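Urkik Diagnostic Tool, Update and Licensing Working Meeting
Minutes, October session

Present: firmware group, distributor support, documentation, licensing
Apologies: Zaidi (regional distributor)
Start: 9:30 a.m.

1. Minutes of previous session
Accepted with one correction. Item 4 should read "card reader driver", not "card driver".

2. Update client, status
Firmware reported that build 2925 of the update client is in limited release. It replaces the separate download and write steps with a single job queue. The client now checks free space on the memory card before the transfer starts and refuses the job if less than 290 MB would remain after unpacking.

Distributor support asked whether the limit could be lowered for older handsets. Firmware replied that the unpacking routine needs the space for its temporary files and the limit stays. The message shown to the user will be changed from "Card error" to "Not enough free space on card".

Interrupted transfers now resume from the last complete package. Resume does not work if the card has been moved to another reader between attempts. Documentation to add a line on this in the update guide.

3. Activation and dealer codes
Licensing reported that 40 activation requests were held in the queue during the month. All had been entered with a dealer code from the old format, without the region prefix. The server accepts the old format at registration but rejects it at activation, so the user sees a valid account and an inactive tool.

Agreed: the registration form will reject the old format as well. Existing accounts will be converted by script. Zaidi will be asked to confirm the prefix for accounts opened through its former branch before the script is run.

Bresmont has requested a bulk activation file for workshop customers with several units. Licensing will supply a template. One row per serial number, plain text, no merged cells. The limit is 100 rows per file.

4. Vehicle coverage package
The new package adds body control and parking brake functions for light vans. Bench tests are complete except for the brake service reset, which fails on one control unit variant when ignition voltage is low. The function will be hidden for that variant until the fault is fixed.

Fokance supplies the connector adapters for this package. The revised pin layout has been received and agrees with the drawing. No change to the cable list.
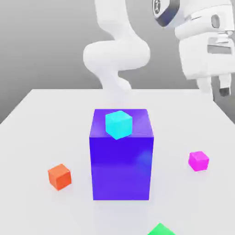 5. Update guide and card layout
Documentation presented the draft of the new section on card contents. The present guide lists folders in alphabetical order, and users delete the wrong ones when clearing space. The draft orders them by size and marks which may be removed. For the storage diagram, it was proposed to show each folder with its typical size. Firmware noted that the log folder can grow past the others on a heavily used tool, so the diagram needs a note that sizes are typical. Accepted with that note. The boot folder must never be deleted and will be marked so in the text as well as in the diagram.

6. Support load
Almost all open tickets concern login after a password reset. The client stores the old password until it is closed and started again. Fix planned for the next build. Until then support will use the standard reply.

7. Actions
Firmware: change card space message; correct stored password fault; hide brake service reset for affected variant.
Licensing: conversion script; bulk activation template to Bresmont; prefix query to Zaidi.
Documentation: resume note; card layout section with revised diagram.
Support: standard reply on login, to be sent to all distributors.

8. Other business
The test server will be offline for a disk change from 6 p.m. on the day of the next build. Uploads must be finished before then.

Meeting closed 11:10 a.m.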